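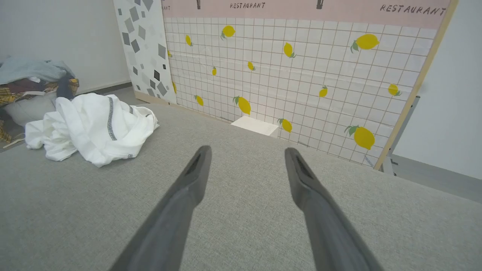
2 min read

Ronaldo Dela Peña
16 July 2019

1/ OK so I have lemons now. A whole panel of them! Yellow lemons with little green leaves, all over a white tile print with thin pinkish-brown grid lines. I've been grinning at it since breakfast.

2/ Some of you remember the plain white board I used from January on. It did the job. Everything I put in front of it looked like it was waiting for a dentist.

3/ The lemon print is called Flestent and I got it from Keskinen, the shop with the long wallpaper aisle. I went in for tape. I came out with tape and lemons.

4/ What I love is that the lemons don't match. There are tiny ones, a slim one, a big one up near the top. One little guy is peeking out right at the left edge of the tiles and he's my favorite.

5/ And it's only printed tile! Real tile would have meant grout and a saw and my brother-in-law's opinions. With a panel I stand it up and I'm done.

6/ The gray fabric in front is staying. I tried a yellow cloth first and it was way too much lemon, even for me. Gray calms the whole thing down and the yellow really pops against it.

7/ Tip if you're doing one of these at home - put the fabric down first, smooth it out from the middle with your palms, THEN stand the panel behind it. I did it backward and had to start over with the panel leaning on my knee.

8/ Someone asked about cleaning. Dry cloth on the print, lint roller on the fabric. That felty kind of weave grabs every crumb in the house, so I keep the roller in the drawer right next to it.

9/ I did look at the Hiltero one too, the one with olives. Very pretty, very grown-up. I stood there for 10 minutes holding one in each hand and then a kid walked by and said "lemons," so lemons it was.

10/ Next up is a little pretend kitchen corner for my niece's toy pots, with the lemons as the back wall. She's seven and has already told me the café is called Gollell and that I'm the dishwasher. I start Saturday!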